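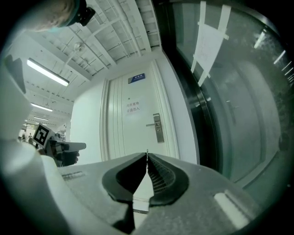 Kanokwan told me at lunch that if I write one more word about door handles in this diary she's going to stop reading it, and that the rest of the class probably feels the same way. Sorry, Kanokwan! You do get a mention in this one, so maybe hang in there until the part with the tape.

2021-06-21

So, Monday. The two-hand task is door handles for the rest of the term, that's settled now. Jintana wanted drawers and I wanted anything with a lid, and we went back and forth for most of the morning until Mr. Pongsiri walked by and said doors, and that was the end of drawers. I sulked a little. Then I got into it, because a lever handle is a really nice problem when you only have two fingers per hand and neither of them can feel anything.

Try it with a pair of kitchen tongs if you don't believe me. You come in from the front and the lever slides right out. You come in from the side and your wrist ends up somewhere near your ear. Seul-gi says the trick is to stop trying to hold it and just lean on it with the closed fingers, like you do with your elbow when you're carrying groceries. I said that's cheating, she said show me the rule, and I went and looked in the project handout and there is no rule. So we're calling it the elbow method and it goes in the report under both our names (mine second, I know, I know).

The approach is the part I keep messing up. I walk up too fast, same as I walk up to any door, and then the gripper is already under the handle before I've thought about which hand is doing what. Boonsong makes me go back and start over every time. He has this way of saying "again" that's completely friendly and makes you want to lie down on the floor. But he's right – if the last step to the door looks different every single time, then the stuff we're teaching the program from is a mess, and we'll all be crying in November when we have to show it to people.

We also had a long talk about the names. Our team is still Bavis, which I like. The other team changed theirs to Zillness over the weekend and won't explain it. Jintana thinks it's somebody's dog. They're doing shelves, so they get to stand still all day, and their arms hurt in a different place from ours. We compared at break. Mine is all in the forearm, right below the elbow, from squeezing. Seul-gi gets it in her thumb. She's been putting some kind of balm on it that smells like a whole pharmacy, and now my notebook smells like it too.

Okay, the tape. Kanokwan had the idea of putting strips on the floor so we'd know where to start from: one for near, one for far, and one off to the side for the awkward angle. Great idea! Except she measured from the wall and I measured from the door, and we had already done 4 tries each before anybody noticed that my "near" was practically her "far". We had to throw all of those out. She took it better than I did. I ate 2 of her rice crackers out of spite and then felt bad and bought her a tea.

After that it went better. I got a run of 3 in a row where Boonsong didn't say anything at all, and from him that's a parade. The left hand is supposed to just stay ready and not do much, and I'd been waving mine around like I was directing traffic. Once I started thinking of it as holding an umbrella it calmed down. I don't know if that will help anybody else but I'm writing it down anyway, it's my diary.

Things I have to do before next time:
Read the Imrie chapter, the one on grasping, properly and with the figures.
Ask Mr. Pongsiri if pushing the door counts as part of the task or if we stop at the handle. Seul-gi says stop, I say push.
Redo the tape with Kanokwan, same ruler, same starting point.
Send Jintana my notes from the 7 tries I didn't ruin.
Cut my nails, the long one keeps catching on the trigger.

On the bus home I caught myself looking at the handle on the driver's little gate and planning how I'd come at it. Left side, closed fingers, lean. Then my stop came and I nearly missed it. Mom made noodles, I told her all about the elbow method, and she opened the fridge with her elbow to show me she'd known it for years.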